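How to Book a Private Boat Charter on Lake Tejada

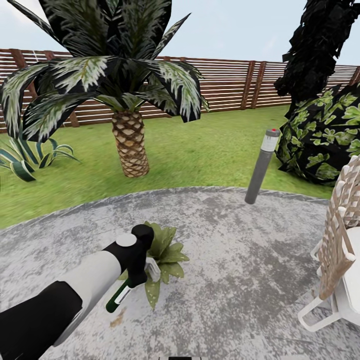 Start with the size of your group. Most of the boats at the Berkel dock carry up to 4 guests plus a skipper. For anything bigger you'll need the Wundo, which takes 23 and has to be reserved at least a month ahead in summer.

1. Pick a time slot. Morning trips leave at 9:00 and evening trips at 5:30. The lake is usually flatter in the morning. Evening slots fill first, especially in July.

2. Check the price. A half day on a small boat is $461, fuel and skipper included. A full day on the Wundo is $1,038. Food is extra on both.

3. Send the request form. Put in your date, a second choice, and the number of guests, children included. Children count toward the limit no matter how young they are.

4. Pay the deposit. It's one third of the total. You get it back if you cancel two weeks out or more. After that you can move the date once.

5. Order food if you want it. Fadik, the deli across from the ramp, packs lunches and brings them to the dock. Call them the day before. You can also bring your own cooler.

6. Arrive early. Parking at Berkel is about ten minutes' walk from the boats, and everyone has to be fitted for a life jacket before boarding.

Wear soft shoes with light soles and bring a jacket, even in August. If the wind is too strong the skipper will call you by 7 a.m. for a morning trip, or by noon for an evening one, and you can choose a new date or a full refund.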